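**Risimby Garden gets its fern walk back**

What a spring this is turning into! After two years behind a rope, the lower fern walk at Risimby Garden opens again in March, and it's longer, greener and much easier on the knees than the old one. The path now runs the whole way from the Pacheco gate to the pond, with a gentle slope where the steps used to be - strollers and wheelchairs can finally make the full loop.

Head gardener Viorica Nikolaidis and her crew put in 523 new plants over the winter, most of them sword ferns and lady ferns, plus 76 hellebores tucked in along the north bank (go early if you want to catch those in bloom). Shoaib Zaidi drew up the planting plan, and he has kept the old tree ferns right where longtime visitors will remember them. The big one by the bridge has put out 7 new fronds already!

Members get the first look on Tuesday at 4 p.m. Shoaib will lead a slow walk down to the pond, and Viorica will be at the potting shed afterward with divisions to give away, mostly Japanese painted fern and a few clumps of epimedium. Bring a bag or a small box to carry yours home. 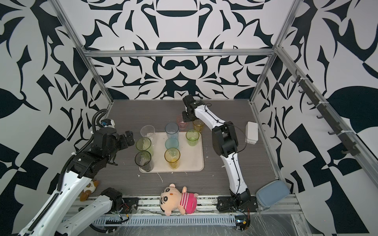 Do I need to book for the members' walk?

Just turn up at the Pacheco gate with your card a few minutes before four, and bring one guest if you like.

Parking by the gate fills fast on open days, so try the Skondden Road lot first. It's a five-minute stroll, and the magnolias on that side are budding up beautifully.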